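Nov 15, 2018

# The Bus to Gasden: Who Rode It, Who Would Ride It Again

Project report by Braulio Gallegos, Futholm High School, Local Studies

I should start by admitting that I never rode the old Gasden bus myself. It stopped running before I was old enough to go anywhere on my own, and for most of my life it was just a thing my grandmother brought up whenever somebody in the family couldn't get a ride. "You could have taken the bus," she would say, as though it were still sitting at the corner with its door open. I must have heard that sentence in every season of the year, and when we were asked to pick a topic that had to do with how our own town works, it was the first thing that came into my head and it wouldn't leave.

## What I wanted to find out

The bus ran from the square in Tuvville out past Futholm and on to Gasden, where the hospital and the bigger stores are. My main question was whether people my age would use a bus like that if it came back. My second question, which grew a lot bigger than I had planned (my apologies to anyone who has to read the whole thing), was what the bus had meant to the people who did ride it. I thought I would get a paragraph out of that part, and I ended up with most of a notebook.

## How I went about it

In October I handed out 400 survey forms, split between two schools, ours and the one in Tuvville. The form was a single sheet, front and back. It asked where you go after school, how you get there, whether you have ever missed something for lack of a ride, and what you would be willing to pay for a one-way trip. There was also a blank space at the bottom for anything else. I very nearly left that space out to save room, and I'm so glad I didn't, for reasons you'll see further down.

I got 155 forms back. I would have liked more, of course, but my teacher told me that was a respectable pile for a paper survey that gives you no candy in return, and I decided to believe her. A few had only the front side filled in. I kept those and used what was there.

For the history part I talked to neighbors, relatives and anyone at the Tuvville library who would sit still, and I went through the library's folder of old schedules. The folder is kept in a drawer with the parade programs, so if you're looking for it, look there first! The schedules are lovely things, printed on thin green paper, with little footnotes about snow days and fair week. The library let me copy them as long as I put them back in order.

## What the surveys said

Most students who answered get driven home by a parent or an older brother or sister. A smaller group walks, and a smaller group still drives. None of that surprised me much. What did surprise me was how many people had given something up over rides. Students wrote about band practice, a job at the garden center, tutoring, swimming, and in one case a whole friendship that had faded after somebody moved out toward Gasden. That one I read several times.

When it came to price, the answer that kept turning up was $2 each way. I had offered a few choices and a line to write in your own number, and people seemed to settle on that one without much fuss. Hardly anybody asked for the bus to be free, although a few wrote that younger kids shouldn't have to pay.

The blank space at the bottom was where it got interesting. People drew maps. They argued with my questions. Somebody informed me that my proposed route missed the skating rink completely, and they were right, and I have fixed the map at the back of this report. Another person wrote a long complaint about the bench at the old stop, which has been missing a slat since before anyone can remember. Quite a few students said the schedule would matter more to them than the price, and that a bus leaving at 3:00 would be useless to anyone with an after-school club. I hadn't thought about clubs at all when I drew up my sample schedule, since I'm not in one, and I think that shows you how easy it is to plan a bus for yourself and call it a bus for everybody.

Once the forms were in, I typed the answers into a spreadsheet over several evenings and sorted the comments by hand into envelopes marked "time," "price," "place," and "other." The "other" envelope got so fat I had to switch it for a shoebox. I also sent my draft of the history section to a few of the older riders, so they could tell me what I had wrong.

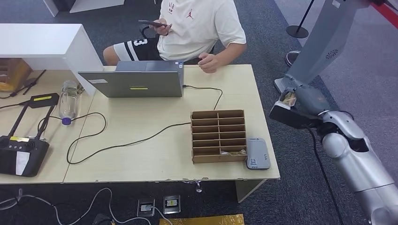
Ottavio Costa answered that I had made the bus sound far too punctual. In his day, he wrote, the driver would wait if he saw you coming down the hill with a bag in each hand, and the people already on board would grumble and then help you up the steps, and if I was going to write about it I should put the waiting in. He also pointed out that the schedule I had copied was the winter one, and that in summer the last run went a good deal later so people could get home from the ball games.

I have put the waiting in. It changed how I thought about the whole project, to be truthful. I had been treating a late bus as a bad bus, and for the riders of that time the lateness was partly a kindness. All the same, I can see the trouble with it. If you were the person standing farther along the road in the rain, you were the one paying for that kindness, and a woman on my grandmother's street told me exactly that, with some heat.

## What the bus was for

Before I did the interviews I would have said the bus was for shopping and doctors. It was, but people told me about other uses too. Mail-order parcels rode on the front seat. A boy in Futholm sent his trumpet to Gasden for repair and got it back the same way, without leaving home. Couples met on it. My grandmother used it to visit her sister before the sister moved to Toledo, and she told me she used to save up her news all week for the ride over, going through it in her head so she wouldn't forget the good parts.

She also remembers the smell of the heater, the sound of the change box, and the habit everybody had of choosing the same seat. When somebody's seat stayed empty for a while, people asked.

## What I would suggest

I don't think the town can bring back the old bus the way it was, and from the survey I'm not sure students would want it. What I would suggest is a small trial on school days, with 2 afternoon runs, one right after classes and one after clubs let out, stopping at the square, the library, the skating rink and the Gasden hospital. The fare could start at the price most students picked. I would ask for the bench to be mended whatever happens with the rest.

I would also want the survey done again with grown-ups. My forms only went to students, and the older people I talked to were mostly people I already knew or people they sent me to, so the history part leans toward those who were fond of the bus. Anyone who hated it probably bought a car and forgot about it.

## Thanks

Thank you to everyone who filled in a form, especially the back side. Thank you to the library for the green schedules, which are all back in the drawer in the right order, summer ones included now. And thank you to my grandmother, who has read this report and wants it noted that the fare was a quarter when she started riding, and that she sat on the left.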